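Progress report on the Pristero tabletop kit
Prepared by Horácio Rocha, Poltton, for the Zulldale fund
Jun 7, 2021

Dear friends at Zulldale, it is a real pleasure to write again, and with better news than I had last time! The Bragança bench is up and running, and we have logged 102 of the trial runs you so kindly paid for.

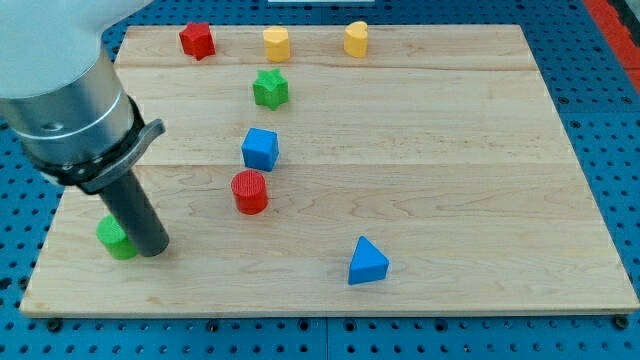 Our review of the kit is now a little past halfway, with 55 pages of notes I will gladly spare you. Setup took us around 20 minutes (I had set aside the whole morning). We like the maple board screwed down on the perforated blue top, and the plastic hearts and stars give us more to chew on than cubes and cylinders alone. The manual still needs work, and I have told the maker so. The full write-up should reach you in November.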